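The Key to Number 31

Oluwatosin Afolabi had the flat on Carkura Street for nine years before the letter came. It was one page long. The building had been sold to a company called Tijani, and everyone in it had until the end of July.

She read it standing up, put it under the fruit bowl, and went to work. At the bus depot she sorted lost property, and that day there were three umbrellas and a child's shoe. She wrote tags for all of them. She did not mention the letter to Lulto, who had the other desk, although he asked twice if she was feeling all right.

That night she started on the kitchen. She had thought she owned very little. The cupboard over the stove took until eleven.

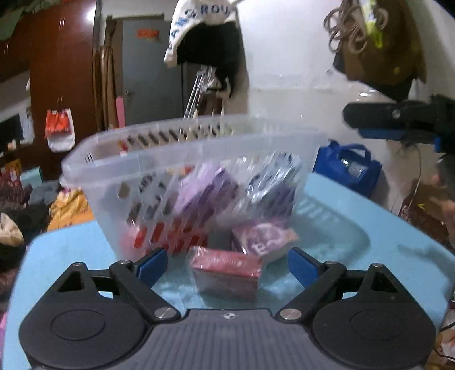 Her mother had taught her to pack by room and then by weight. Heavy things went at the bottom, cloth went in the gaps, and anything you would want on the first night went in last. Oluwatosin owned four good boxes and had no wish to buy more, so she used what was in the house. The clear plastic basket with slots along its sides held the tea, the matches and a few other small boxes and packets, and she could see all of it without lifting anything out. She set it by the door. It stayed there for five weeks, and each morning she took a cup out and each evening she put it back.

Her neighbor, old Mr. Iken, was not packing. He sat in his doorway with the radio on and told anyone who passed that he had paid 228 a month when he moved in and that he paid 549 now, and that for such money a man could stay where he was.

"Where will you go?" she asked him.

"To bed," he said.

On the last Saturday she found a room across the river, over a tire shop. It had one window and a sink with a good tap. She paid the deposit in cash and walked home to save the fare. It took around 30 minutes, and she was surprised that it was so close. All those years she had thought of the other side as far away.

Mr. Iken's door was shut when she got back. The radio was on the floor outside with the cord wrapped around it, and a piece of paper taped to the top had her name on it, spelled wrong. She knocked for a while. The woman from downstairs came up and said his son had come with a van at noon, and that the old man had gone down the stairs by himself and would not take anyone's arm.

Oluwatosin carried the radio in and plugged it in beside the stove. It was still on his station. She took out a cup, then took out the other one as well, and put the water on.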